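# Chapter 6: Soft Things, Hard Machines

The open day at Waltville drew a good crowd in October, and most of it had come to see something fast. Lalden obliged with a pair of robot arms and some laundry. A red and white jersey is a harder problem than a car door, as any car door will tell you. It has no fixed shape, and it hides its own corners.

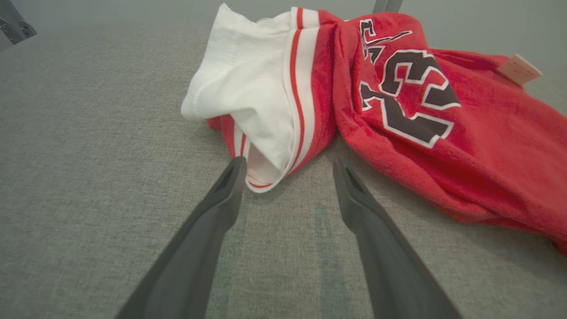 ## 6.1 Finding an Edge

A rigid part can be described with 6 numbers: three for position, three for rotation. Try that with shorts. Cloth can be folded, bunched or twisted in more ways than anyone has the patience to list, so a folding program looks first for something it can trust, such as a hem or a waistband. 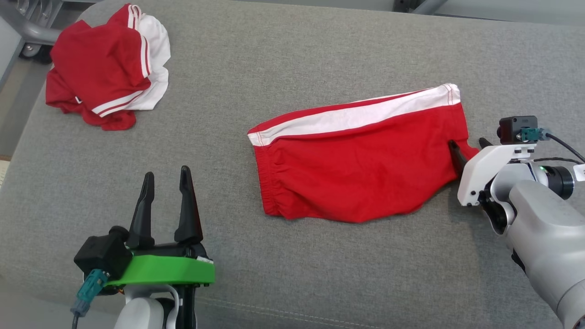 One visitor from Clotex objected that her plant had been folding towels by machine for years, and at a much better clip. Fair enough. Those towels arrive flat, square and facing the same way, a courtesy no laundry basket has ever extended.

The trouble starts with the heap.

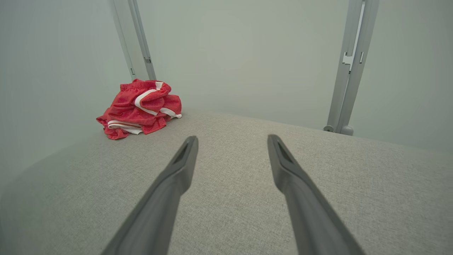

A bunched garment shows only part of its surface, and the part it shows may belong to either side. Section 6.2 takes up the choice of where to grip, and Section 6.3 the choice of when to give up and start over.

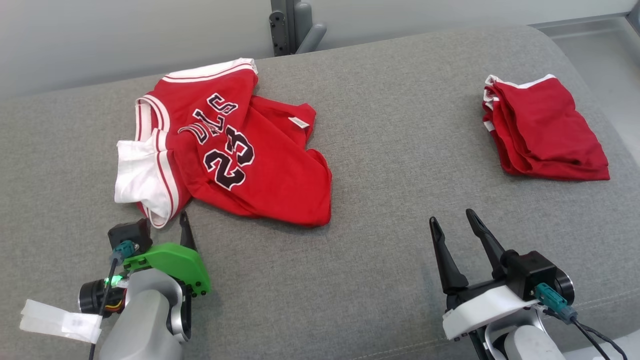

Why use two arms when one is cheaper? Two grips can hold cloth taut between them, and taut cloth is far easier to predict.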